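Two-arm cell for a small returns room: help me spend this budget well

Board: Planning and Purchasing

fondport_lesia wrote:
Hi all! Long-time reader, first real post, and I'm a bit giddy because we finally got a yes on money. I'm Lesia Panasiuk, I look after the returns room at Fondport, where we repack kits for schools. A kit is a backpack with boxed items that go in or with it, and when they come back somebody has to open the bag, check the pockets, put the boxes back and close it up. It's dull work and it never lets up between August and November.

The plan is a two-arm bench cell. I have quotes from Wellau and from Vasić, and they couldn't be more different. Wellau wants to sell me everything as one package: arms, grippers, wrist cameras, rail, enclosure, a training visit. Vasić sells the arms and the rail and basically waves at you from the door. The gap between the two is a little over 3,000 and I can't decide if that's a fair price for sleeping at night.

What I care about most is the soft goods. Boxes I'm not worried about. It's zippers, straps and mesh. A bag has no shape of its own, and the pull is a tiny thing next to all that cloth. Have a look at how close the finger plate has to get to the zipper pull: 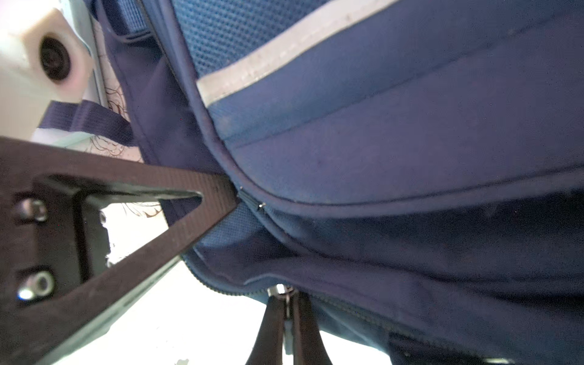 Should I buy spare finger plates with the first order or wait until I know which shape works?

Order spares up front, but only in the shape you already have, and keep money back for a second shape later. Plates are the part you will change your mind about most, and a stopped cell costs more than a plate sitting in a drawer.

That's where my own thinking has landed anyway, after a week of going back and forth! Tell me if I'm wrong. I'd love to hear from anyone who has budgeted for cloth and not just cartons.

——————

bench_otter wrote:
Congratulations on the yes! Two-arm cells are such a good fit for bags. One side holds, the other side works, and all those little jobs that are miserable with a single arm become possible.

My vote is Vasić, and put the difference into fingers and a second set of camera cables. We went that way. The setup took us longer than I'd told my boss (quite a bit longer), but by the end we knew every screw on the thing and we've never paid for a service call.

——————

Pell_R wrote:
I'm going to disagree with otter. "We've never paid for a service call" usually means somebody on salary did the service call. Put that person's hours in the budget and see where the 3,000 goes. It went in nine working days at our place, and I'm counting only the days we wrote down.

Lesia, who on your side is going to own this? If the answer is you, in between everything else, buy the package.

——————

fondport_lesia wrote:
Ouch, fair. It's me plus one colleague who is very handy and has Friday afternoons. I hadn't priced our hours at all. Adding a line for it tonight.

——————

bench_otter wrote:
Pell, sure, but those hours bought us something. When a gripper started slipping in our second month I fixed it before lunch. With a package you're on the phone describing a noise to somebody.

——————

Pell_R wrote:
You can learn your machine with a package too. They don't weld it shut.

——————

quietcrate wrote:
Coming in from the boring side of the budget. Here's what I'd check is on both quotes, in whatever order:

Grippers and fingers, listed separately from the arms
Cable sleeves and replacements for them
Base plates or rail, and what they bolt down to
Frame and wall panels
Lighting
Wrist cameras plus at least one fixed one
Emergency stop, wired, with a test on delivery
Shipping both ways if something is returned
Training, and for how many people

The one people skip is lighting. Ours came with nothing and we spent another 1,000 before the wrist cameras were happy near anything white. A dark bag on a bright surface is a hard thing to expose for. Ask both of them to quote lights with numbers next to it, no "lighting as required."

Also ask who pays when the software license renews. Fimix had a very friendly first year with us. Second year, less friendly.

——————

fondport_lesia wrote:
This list is gold, thank you!! Lighting is on the Wellau quote as one vague line and isn't on the Vasić quote at all. Emails going out first thing.

The piece I'm most excited about is the frame. I had assumed we'd need some big custom cage, and both sellers were happy to let me assume it. But aluminum rail with panels between is plenty for a cell this size, and you can hang things off the rails, which saves bench space that I'd otherwise be paying for. Both arms stay at the front and the bag goes flat in the middle, where either one can get to it. So I've pulled the custom cage off the plan completely and I'm pricing rail by length.

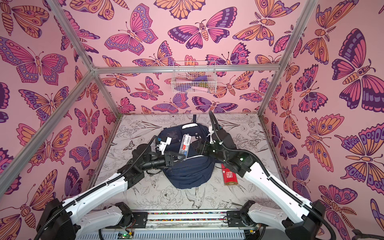 That leaves me a nice cushion, and I'd like to put it toward practice stock. We'd set aside 15 retired backpacks that would only ever be used for trying things out, plus boxes in a few sizes. Hard boxes, clear ones, printed ones, all of it. My boss thinks that's a lot of bags to pull off the shelf. I think it's the cheapest line in the whole budget, and I'd sooner wear out an old bag than find the problem on one that's going to a school.

——————

quietcrate wrote:
Tell your boss 15 is modest. Mix the ages too. A new zipper and one that's had three school years of sand in it are two different products.

——————

mags_in_packing wrote:
Can I be the grump for a minute? I run the floor at a place a lot like Lesia's and I've sat through two of these purchases. Has anyone here worked out whether the bag step is worth automating at all at this volume? Opening a pocket takes one of my people a couple of seconds. I love the machines, truly, but I'd start with boxes and leave bags to hands for the first season.

——————

bench_otter wrote:
Mags, for once I'm with you halfway. Boxes first is a good order of work. I'd still buy for bags from day one, though. Swapping grippers later cost us more than the better ones would have.

——————

Pell_R wrote:
And I'm with Mags the whole way. Write the box step as phase one with its own number and its own go or no-go. If bags turn out slow, you still have something that earns its bench.

——————

fondport_lesia wrote:
Mags, please be the grump any time, I need one. I timed our people on the full job and the pocket is quick, you're right. Where we lose time is checking every compartment and getting the bag closed again around the boxes, and that's the bit I'd like off their wrists by the end of the season. But I can see I've been planning as if it all goes live together, and there's no reason it has to.

So the new draft goes like this. Phase one is boxes, onto and off the bag, with the arms, rail, frame and lights bought now. Phase two is zippers, with a decision date after the busy stretch. Spare plates in the current shape come with phase one, and the second shape waits. Our hours get their own line, and so does the license renewal.

Still torn on Wellau or Vasić! With the hours added in, the gap has shrunk to almost nothing, and I'm leaning Wellau if they'll train both of us and drop the cage from their package price.

——————

bench_otter wrote:
Leaning Wellau, she says. I'm wounded. Ask them if the fingers use a standard bolt pattern before you sign, so you can make your own later.

——————

mags_in_packing wrote:
Phases, good. I'd sign off on that one. Put the decision date in writing or it'll slide to spring.

——————

fondport_lesia wrote:
Bolt pattern and written date, both added. I'll post the revised quotes once they're in, with the line items, so the next person has something to compare against.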